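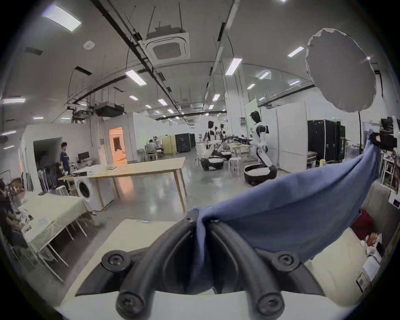
Blue cloth, pale tabletop.

Questions I keep getting about our family blog

Who are you people, anyway?
I'm the mom, mostly. My husband is Junaid Tanoli, and he's the one who fixes the blog when I break it. We have two kids, Gilani (our daughter, who is in second grade and would like you to know she is tall) and the baby, who is 14 months and into everything. We live in Brostotham, a town you've only heard of if you've driven through it looking for gas.

Is the baby sleeping yet?
Ha! Kind of. We had a really good stretch in March when he went down at seven and I didn't hear a peep until morning, and I got cocky and told my sister. Then came the molars. Right now he's up two times a night, and one of those is usually just because he's lost his pacifier and wants company while somebody looks for it.

What happened with the potluck?
I never finished that story, did I? So I signed up to bring baked ziti for 19 people, and at four in the afternoon I found out our oven had quit. Junaid drove the whole pan over to his mother's, she baked it, and she added raisins. Raisins! To ziti! We ate it. Two people asked for the recipe and I sent them straight to her.

Where did you get the striped stroller blanket?
My aunt knitted it, so I can't send you a link, sorry. She did say she'd write the pattern down if I bug her enough. I'm bugging her.

Did you ever get over that awful cold?
Mine, yes. It went through the house in order of height, tallest first, and then Gilani brought home a new one from school. I lived on toast and ginger tea – the kind with honey already in it – and I watched an embarrassing amount of TV with the sound off.

What's a Gonum?
It's what Gilani called her grandmother when she was tiny, and it stuck. All of the cousins say it now. Even the mailman says it.

Are you still going to Vunitz this summer?
That's the plan! The cabin is booked and we've told the kids, so there's no backing out. I'm nervous about the drive with a toddler who hates his car seat, so if you've got any good songs, please send them along.

Why don't you post as often as you used to?
See the question about sleep. I write when he naps, and some days he naps for as long as it takes to find my glasses.

Can I leave a comment?
Please do! I read all of them, usually late at night – if my answer doesn't make sense, just ask me again the next day.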